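Handgreifer-Set Deteo H2 – Einrichtung und Pflege
Artikelgruppe: Erfassung / Handgeräte 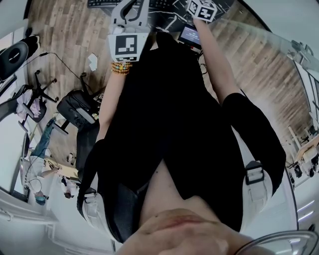
Das Set besteht aus zwei Handgreifern mit Markerwürfel, Tragegurt und Ladeschale. Ausgeliefert wird es vormontiert, die Greiffinger liegen einzeln bei und werden mit je zwei Schrauben befestigt.

Vor dem ersten Einsatz
Finger aufsetzen, Griff 20-mal ganz öffnen und schließen, danach Nullpunkt im Menü setzen. Gurt so einstellen, dass er auch bei ausgestreckten Armen nicht rutscht. Kabel am Unterarm führen – nicht um den Griff wickeln.

Pflege
Markerflächen nur trocken mit Mikrofasertuch abwischen. Zerkratzte Marker tauschen, nicht überkleben. Fingerbeläge alle 1000 Betriebsstunden wechseln, das Gelenk nach 4000 Stunden einschicken. Die Schnalle am Gurt ist als Ersatzteil erhältlich.

Störungen
Anzeige bleibt dunkel: Stecker am Griff prüfen, Gerät neu starten. Griff schließt ungleichmäßig: Nullpunkt neu setzen. Hilft das nicht, Servicefall anlegen.

Lieferzeit Ersatzteile: 6 Werktage ab Lager Koremberg
Technische Fragen: Hanane Zaki, Service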